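Ticket 330 - Hot water cutting out, unit 2, Torndale
Opened by: Nerys Pugh
Status: Reopened

21 June 2024, first entry
Tenant says the shower goes cold partway through and comes good again later. Maddocks have already been out and told her the heater is undersized. I doubt it. Same heater, same tenant, no complaints since November.

Second entry
Rang Maddocks. They want to fit a bigger Trirnero and they've quoted before anyone has taken a temperature reading. Asked what they tested. "Had a look at it" was the answer.

Third entry - Waraporn Intarasuk
Went over myself. Thermostat set to 50, which seems low, but the label on the cover says that's how it left the Osunport depot. Kitchen tap ran hot the whole time I was there. Shower didn't. If the tank was running out, both should go. My guess is the mixing valve in the bathroom wall.

Fourth entry - Nerys
Guess noted. Last time we blamed a valve we paid for a valve and the fault stayed put. Can we isolate it first and run the shower on hot only?

Fifth entry - Waraporn
Done. Hot only, ran fine until I got bored. Back through the valve, cold again. I'm fairly sure now, though I'd still like to see the cartridge out before anyone calls it fixed.

Sixth entry - Nerys
Cartridge approved at $159 fitted. Bigger heater not approved. Leaving this open until the tenant has had a full week of showers and says so in writing.
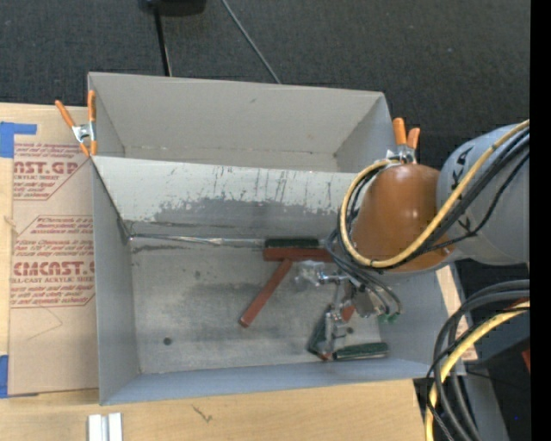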